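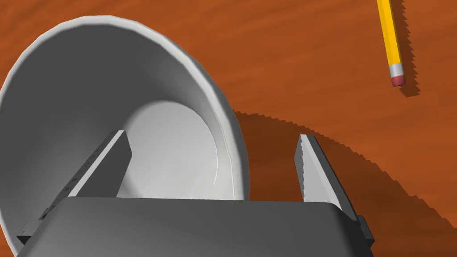

Bowls again, I'm afraid. Anyone hoping for the sourdough update will have to wait, as I've spent most of the past fortnight arguing with a simulator about how to pick up crockery.

January 24, 2021
Print this post | E-mail to a friend

So, where were we? Last time I'd got Flerkau (my planner, for new readers) to stop driving the arm through the table, and I was feeling very pleased with myself. The next job was rim grasps: one finger goes inside the bowl, the other goes outside, you squeeze the wall and lift. A toddler could do it! Flerkau could do it 170 times out of 1000, and most of those looked like flukes when I played them back.

I blamed the planner first, because I wrote the planner. I spent three evenings poking at the approach angle and the step size, and then another one rewriting the bit that chooses where on the rim to aim. That got me precisely nowhere. Then Snædís Norðdahl had a look over a video call and asked what shape the collision checker thought the bowl was. Bowl-shaped, I said, a bit huffily. She asked me to switch the collision shapes on in the viewer, and up came a great solid lump with a flat lid on it. The physics engine had wrapped the mesh in a convex hull, so as far as the planner knew there was no inside for a finger to go into. I'd been asking it to poke a finger into a pudding.

The fix is old hat if you've done this before. You chop the bowl up into lots of little convex pieces, and together they leave the hollow where it should be. I used too many pieces at first and everything crawled, then too few and the fingers kept catching on edges that stuck out further than the drawn bowl does. The setting I've ended up with isn't elegant, but it runs overnight on my desktop without the fan waking the whole house.

With the new shapes in, the same 1000 starts gave me 823 good lifts. I may have done a small dance in the kitchen.

The failures left over are mostly a perception problem, I think. My wrist camera code finds the rim by fitting an ellipse to it, and when the gripper gets close it only sees part of the curve, so the fit goes wandering off. Shadows don't help either - I've got them turned up fairly hard, and the jagged edges on them keep getting picked up as if they were real edges. Janaka Akanda reckons I should stop refitting for the last stretch and just trust the earlier estimate. Valdemar Kragh says that's cheating. I'm with Janaka, mainly on grounds of laziness.

Next up is moving the bowl between the look and the grab, and after that mugs, which have handles, which I am dreading. I'll put the decomposition script up once I've taken the rude comments out of it.

Share this (4) | Comments (7)
Search this blog... Go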